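Trarnow House, Unit 121: move-in safety check
Checked by Kwadwo Fiadzo, 4/6/18

1. Doors and exits
Front door opens fully. Closes by itself, if you count a slam as closing. The agent says the closer was adjusted in May. I'd like to see the work order.
Result: FAIL

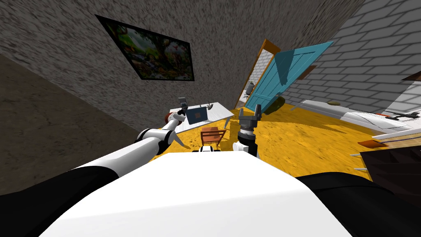

2. Smoke alarms
Hall alarm sounded on test. Bedroom alarm chirped once and quit. New battery, same chirp. The sticker says "inspected" with no initials, so I give it no weight.
Result: FAIL, replace unit

3. Hot water
Mahama Plumbing claims the heater was turned down. It still scalds after 30 seconds at the kitchen tap.
Result: FAIL

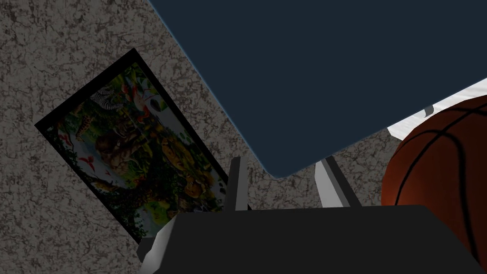
Can the tenant move in before the failed items are fixed?
Only if the alarm is replaced first. The door and the heater can wait 3 days, and I want that in writing.

4. Walls and damp
No musty smell. Meter readings were low, though I took them after a dry week and wouldn't lean on them.
Result: PASS, recheck after rain

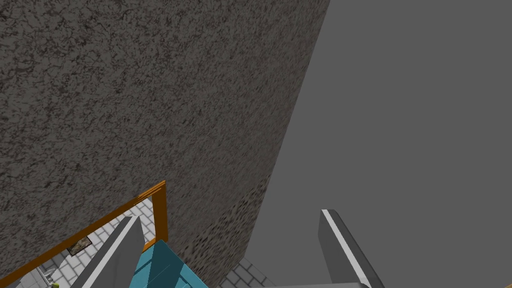 Speckled wall finish.

5. Wall hangings
Gradska's form asks if fixings are "adequate" and never says for what weight. I pulled gently and nothing shifted.
Result: PASS, for now

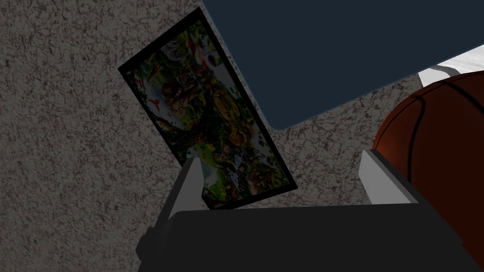

Black-framed jungle or wildlife picture.

6. Electrical
Panel labels don't match the breakers. "Stove" shuts off the bathroom. Ref. 733 in the Trorine log marks this as corrected. It isn't.
Result: FAIL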